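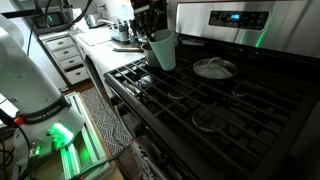 At Home in a Working Kitchen: Phyllis Dobson on Drawers, Pans and Doing Less

Phyllis Dobson taught cooking classes in Allunmont for 30 years before she started helping people set up their own kitchens. She charges $161 for a first visit, which usually takes up most of a morning. She does not bring anything with her except a notepad and a tape measure.

"People expect me to show up with baskets and labels," she said. "I want to see where they stand when they cook."

Her first question is about the knives. She likes a block next to the stove, within reach of the cutting board, on the same stretch of counter.

"If your board is on one side of the room and your knives are on the other, you walk all day. I had a client, Yurani Flores, who had her knives over by the back door. She cooked for six people every night like that."

Drawers come next. Dobson is fond of a plain stack of four close to the stove. Everyday utensils go in the top one, towels in the second, and wraps and foil in the third. The bottom drawer she leaves to the owner.

"I don't ask what's in the bottom drawer," she said.

She has no objection to a rug in a kitchen, provided it lies flat and can be washed. A pattern helps, in her view, as it hides crumbs until the evening sweep.

On pans she is stricter. She once emptied a cupboard that held more than 40 of them, and the owner, Béla Vass, admitted he cooked with two.

"A saucepan and a smaller pot with a lid will get most people through a week," Dobson said. "Leave them on the stove if you use them every day. I do."
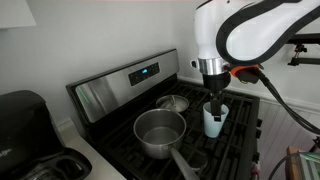

Saucepan in front, lidded pot behind, coffee maker on the counter to the left.

Plastic cups are another matter. Dobson keeps hers in a cabinet and tells clients to check that the burners are off before setting anything down on the grates.

The coffee maker is the one appliance she rarely moves. "Wherever it is, that's where they go at six in the morning. You can't change that, and I stopped trying."

Asked what she would spend money on, she named a good faucet. Hers cost $295 and she has not regretted it. New countertops she would put off for as long as possible.

Dobson is taking bookings again in November.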